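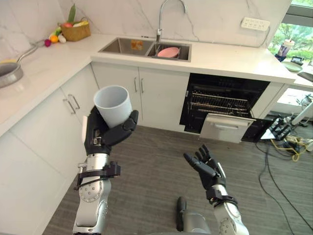
Rocío Rivadeneira wrote in to ask whether the wrist straps should be retightened before every dish run or only when the forearm bracket starts to creep. Check them before every run. Straps relax with use, and a bracket that has crept up to 2 mm is enough to spoil a grip on a cup.

## Cables

- Route the wrist cable with a small loop below the bracket. A tight cable pulls at the connector each time the hand turns.
- Keep floor cables clear of the dishwasher door. Lower the door fully once before power-up and watch where it travels.
- Replace any cable with a flattened jacket. Tape is not a repair.

## Fingers

1. Power down and wait for the joints to go slack.
2. Wipe each finger from the cap toward the tip with a barely damp cloth. Dish soap leaves a film, so use plain water.
3. Look at the seam under the cap. Crumbs and starch collect there; lift them out with a dry nylon brush.
4. Move the finger by hand through its full travel. It should not click or bind.

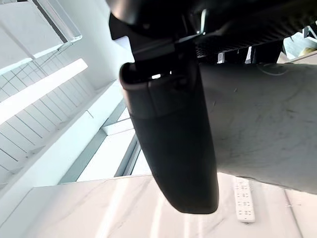 ## Fasteners

Check the 4 bracket screws on each arm every 11 runs. Use a hand driver. The Jetent driver we tried stripped two heads, and replacements from Studlow took until July.

Log the date and the arm, left or right.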